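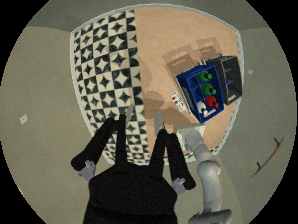
Gripper over the table in the sim, wine rack on the right.

hortensia_c
Hello all, and sorry in advance for the length of this one. I've been having a lovely time with the bottle-sorting scene until this week, when the gripper started letting go early. It closes, lifts, travels perfectly nicely, and then the fingers open while the arm is still moving across. Out of 200 runs I had 33 drops. The log says "grasp held" every single time, so my script carries merrily on to the next bottle!

mags_laz
Oh, I feel for you, I lost most of December to something very like this. My money's on friction. Mine was set so low on the finger pads that everything slid out like soap. Try putting it up a bit and see how you go.
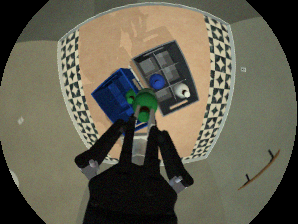 hortensia_c
Thank you, I did try that last night (and again over breakfast). No change, I'm afraid. What bothers me is that the fingers really do open, as if they'd been told to, and it's worse when the arm is going from one container to the other.

areti.b
I'd disagree with Magdalini here, kindly meant! Slipping and opening are two different faults. Do you have a timeout on the grip command? Mine was 1000 ms, and any slower move simply outlasted it.

mags_laz
Fair enough, though I'd still not rule friction out altogether. Both can be wrong at once, they were for me.

hortensia_c
Areti, you star. It's 80 ms, left over from an old Fusano script I'd copied across. I've changed it to hold until released and I'm running the lot again now.

despina_t
Please do fix that "grasp held" message as well, before anybody puts this on a real arm. A dropped bottle with a cheerful log is how people get glass in their shoes.

hortensia_c
Quite right, Despina. I'll have it check the finger gap after each move and stop if it's wrong. Will post the new numbers after tea.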